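Grustia 11 update killed my hotspot, anyone else?
Sisport Club Forums > Off Topic > Phones and Tablets

drywall_dan
So my phone pulled the Grustia 11 update overnight and now the hotspot drops every few minutes. Laptop says connected, no internet. Toggle it off and on, works again, drops again. Phone is a Stoltus, the 700 model. Was fine on 10. Anybody?

mkettle
Same phone, no problem here. Did you wipe the cache after updating?

drywall_dan
yes. Twice. Also reset network settings, which wiped every wifi password I had, so thanks for that one support chat

pinwheel88
Check the band. Update flips hotspot from 2.4 to 5 without asking. Settings, Hotspot, Advanced, Band. My old laptop hated 5.

mkettle
It doesn't flip anything. Mine stayed put.

pinwheel88
Well mine flipped and so did my sister's. Different carriers too. Maybe yours was on 5 already?

mkettle
...ok it was on 5 already. Still don't think that's his problem. Dropping every few min sounds like battery saver killing it in the background.

drywall_dan
Battery saver is off. Band was on 5, switched to 2.4, will report back

Callum Menzies
Build number matters here. There were two builds pushed in September, one ending 2392 and an earlier one. The earlier one had the hotspot bug, it's in the release notes if you scroll way down. If you aren't on 2392 go to System Update and hit check manualy, it won't always offer it.

tallgrass
Or just go back to 10. Did it last week, took me 14 minutes, phone is faster too.

Callum Menzies
Please don't tell people that without saying it erases the phone. Going back wipes everything. Also no more security patches.

tallgrass
everyone backs up dont they

pinwheel88
No. They don't.

drywall_dan
I do not. So not doing that lol. Build number ends in something else, so checking for the new one now. It's downloading. Slow.

mkettle
Next phone get a Nepia. Never had an update break anything on mine, had it three years before this one.

tallgrass
Nepia hasn't had an update to break. That's why.

mkettle
Less updates, less trouble. I'm fine with that

Callum Menzies
Depends what you do on it. I wouldn't bank on a phone that's a year behind on patches.

drywall_dan
OK. On 2392 now. Hotspot up since lunch, no drops, and I put the band back on 5 to be sure. So Callum had it. Pinwheel also kinda right, it did flip when the update finished. Went back in and band was on 5 before I touched it

pinwheel88
Told you!!

mkettle
fine

drywall_dan
Only thing left, camera app takes forever to open the first time. Pics themselves look ok to me.

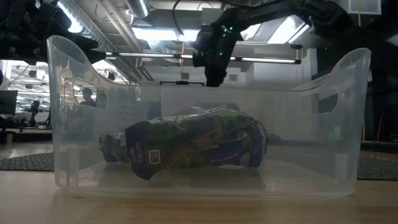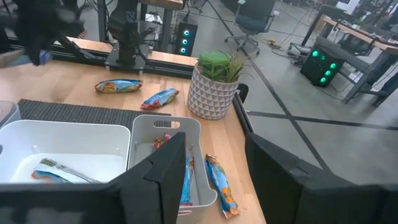
Sisport Club, Electronics Section / Members' Boards

Chip bag in a bin, then a crumpled snack wrapper in a bin. Colors look right? Can't tell on this screen.

tallgrass
look fine to me. Clear the camera app's storage, not just cache. Fixed the slow open on my wife's.

Callum Menzies
It'll reset your camera settings if you do, so write down anything you changed. Photos stay.

drywall_dan
Will try tonite. Leaving the thread open in case the hotspot acts up again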